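# Frequently Asked Questions: The Bolano Two-Arm Simulation Study

The following answers respond to questions received by the Bolano project office since the first technical report was circulated. They are intended for students, partner laboratories and members of the public with a general interest in the work. Readers who need the full mathematical treatment should consult the report itself.

## What is the Bolano study about?

The study asks whether a robot with two arms can learn tabletop tasks more reliably when its training is done in simulation with deliberately shortened demonstrations. A demonstration, in this context, is a recorded sequence of arm and hand motions that completes a task. The method removes the long approach movements from each recording and keeps the portions in which a hand is near an object. A separate motion planner then supplies the approach. We refer to the procedure as contact-window training.

## Who is responsible for the work?

The study is led by Lindalva Cordeiro at the Preltville laboratory. Kristýna Zeman designed the training procedure, and Irfan Wijaya maintains the simulator and its library of objects. The evaluation was carried out separately by Kauko Oksanen and his group in Drokthorpe, who did not take part in training and received only the finished control policies.

## Why is the work done in simulation?

Simulation allows the same starting arrangement to be repeated exactly. When two versions of a policy are compared, both face identical object positions, identical lighting and identical arm poses. It also allows failures to be studied at no cost to equipment. A policy in early training will often drive a hand into a table or a container, and in simulation the run is simply reset.

The office wishes to be clear that simulated results are not a substitute for physical trials. Friction and the behavior of soft or flexible items are modeled only approximately, and the report makes no claim about performance on real hardware.

## What does the robot's workspace look like?

Each task takes place on a tabletop furnished with a small number of containers and household items. The two arms are treated as one system, so a single policy issues commands to both at every step. Each arm ends in a multi-fingered hand. Object positions and arm poses vary from one episode to the next, within limits listed in the appendix to the report.

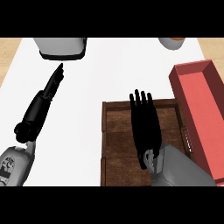 *Simulated workspace, overhead view. The right hand is over the wooden tray, next to the open red box; the left hand points toward the grey container.*

The policy receives images of this kind together with the joint positions of both arms. It does not receive the true coordinates of the objects, although the simulator knows them. Those coordinates are used only afterward, to score the episode.

## How many demonstrations were used?

The training set contains 967 demonstrations. Of these, 849 were retained after review. The remainder were set aside for one of two reasons: the task was not completed, or the recording contained a pause long enough to confuse the step that locates the contact window. The list of excluded recordings is available on request, so that other groups may check our decisions or train on the complete set.

## How is the contact window chosen?

A window opens when any part of a hand comes within a fixed distance of an object and closes when the hand moves away again. If both hands are near objects at the same time, the two windows are joined and treated as one. This rule is simple, and it was preferred to a learned rule after early tests showed little difference between them.

The distance threshold does matter. If it is too small, the policy never learns how to shape the fingers before contact. If it is too large, the windows grow until they resemble the original recordings and the benefit is lost. The value used in the report was chosen on a separate group of tasks that does not appear in the final evaluation.

## What was the main result?

Policies trained on contact windows completed more tasks than policies trained on full recordings, using the same network and the same number of training steps. The improvement was largest when an object had to be placed in a container close to a second container. It was smallest in tasks involving one arm alone – in several of these, the two methods could not be told apart.

The evaluation covered 13 tasks, each repeated from 40 starting arrangements. Results for every task are given in the report, including those in which the new method did worse.

## In which cases did the method do worse?

Two kinds of task gave consistent trouble. The first is any task in which the approach itself carries useful information, such as reaching around a tall object without touching it. The planner finds a safe route, but it may deliver the hand at an angle from which the learned motion cannot recover. The second is handing an item from one hand to the other. Joined windows in these tasks are long and varied, and the present data set has too few of them.

Nazareno Rizzi is preparing a revised planner that takes the expected hand angle into account. Its results will be reported separately.

## Are the simulator and data available?

The object library, the retained demonstrations and the evaluation scripts may be requested by any research or teaching institution. Applicants are asked to name a responsible contact person and to state the intended use in a short paragraph. The trained policies are not yet distributed, as their documentation is incomplete.

## Will there be tests on a physical robot?

Yes. A physical workcell is being prepared at the Chaimongkol site, and trials are planned to begin in August. The first trials will use rigid objects only. Tasks that performed poorly in simulation will be included, because the office considers it useful to learn whether the same weaknesses appear on hardware.

## How should questions or corrections be submitted?

Written questions should be addressed to the Bolano project office in Preltville. Please cite the section of the report concerned and, where a specific episode is in question, its task name and starting arrangement. Corrections accepted by the office are added to this page and to the next revision of the report.

Page last revised Feb 16, 2021.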